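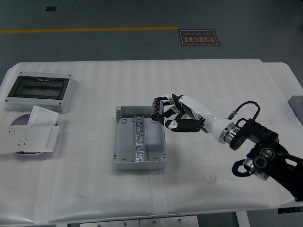 Nomvula Ntuli wrote in to say that the cheap enclosures she had fitted in two sheds both cracked at the screw holes within a year, and could I look at one that costs a bit more before she buys a third. She also wanted to know if the tinted windows go milky, and whether a box with a rail already in it is worth the extra.

I can answer the first and last of those. The window will have to wait for a summer.

Birnora surface enclosure, windowed lid, from Drerent

Price paid: £40, with rail, lid and a bag of fixings
Bought from: the trade counter at Skaltdale
Fitted: garage wall, indoors

The Birnora is a grey plastic box for a few modules, with a metal DIN rail down the middle of the base and a lid with a dark see-through window. There is a small latch tab at the top of the window and a screw hole at each corner of the lid. It comes in one colour. Next to ordinary white switches and sockets it looks a bit industrial, so I would put it in a garage, a workshop or a cupboard under the stairs and leave it out of the kitchen.

The base

This is the good part. I pushed hard on the long sides with both thumbs and they bowed slightly and came back. The mounting bosses in the corners are thick and the lid screws bite into them cleanly. I took the lid off and put it back a dozen times during the job and none of the threads stripped, though I used a hand screwdriver throughout. I'd expect a drill driver to chew them.

The knockouts are small and round and set in the floor of the box. They suit cable coming straight out of the wall behind. If your cables run along the surface, you will be cutting your own holes in the side with a cone cutter, and the instructions don't mention that. The plastic cut without splitting and left a soft burr that came off with a knife. Two of the knockouts needed a proper tap with a punch. One tore and took a sliver of the surrounding plastic with it, which a gland covered.

The rail

The rail is fixed in place when it arrives. Mine was straight and the modules clipped on with no packing needed. With the box I replaced, a Botha that had been up since the garage was built, the rail was a loose strip held by one screw and everything on it leaned.

You can slacken the Birnora rail and shift it a few millimetres, enough to line the modules up with the window. Do this before the box goes on the wall. I did it afterwards with one arm over my head, and it took longer than the drilling.

The lid and window

The window is dark enough that you need the light on to read the labels on the modules. I would have preferred clear. It marks easily too. I laid mine face down on the bench for five minutes and it picked up a fine scratch, so put a cloth or a bit of padding down first.

The latch is stiff. It opens with a fingernail, but not with gloves on.

Fixings and paperwork

The bag has wall plugs, screws and small caps for the screw heads. The plugs were fine in brick. I swapped the screws for longer ones. The leaflet is a single folded sheet with drawings and hardly any text, and the drawing of the lid shows the latch on the wrong side.

What I'd change

Side knockouts, first of all. A clearer window. A label strip for the circuits would be useful, as would somewhere to keep the leaflet. There is space in the base for it if your wiring is tidy.

Would I buy it again?

Yes, for indoors. I wouldn't put this version on an outside wall. If you already have a length of rail in the van, the plain box without it is cheaper and you lose nothing by cutting your own. For a single job, pay for the one with the rail fitted.

To go back to Nomvula's sheds: cracking at the screw holes is often down to overtightening against an uneven wall. Pack behind the low corner, nip the screws up by hand and stop there. And have the connections done and tested by an electrician if you are at all unsure. I mounted the box and cut the holes myself, and paid for the rest.

Reviewed 25th February. I'll add a note on the window in October.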